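Growing my hair out, month 16

Jun 7, 2018

So I'm still going! When I chopped it all off I swore I'd keep it short for good, and then I got bored (of course I did) and here we are, sixteen months later, with hair that finally touches my shoulders if I tip my head back a bit and cheat.

The awkward stage was the worst. There was a whole winter when it flicked out at the sides like a duck's bottom and I wore a hat indoors. My fringe had its own ideas as well, and I must have used 1000 kirby grips, most of which now live down the back of the sofa.

What has helped most is washing it less. I'm down to twice a week with the Firnon shampoo, the one in the squat bottle, and I've stopped blow-drying on work days. I also get a tiny trim every 10 weeks at Warrier on the high street, which I moaned about at first as it felt like going backwards, but the ends look so much better for it.

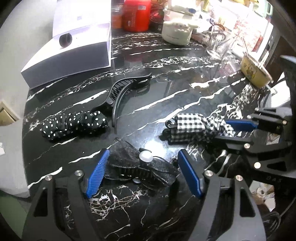
Clips and bands

Claw clips, all the way. I like a bow one for going out, and black goes with everything I own. Thin elastics snap on me, so I've gone over to the fat fabric ones from Drinetti. They do slide out when I run for the bus, mind you.

Next up is my cousin's wedding in July, and I'm hoping for a proper low bun by then. I've tried it twice in the bathroom mirror and both times it came out the size of a walnut, so I might have to buy one of those doughnut things.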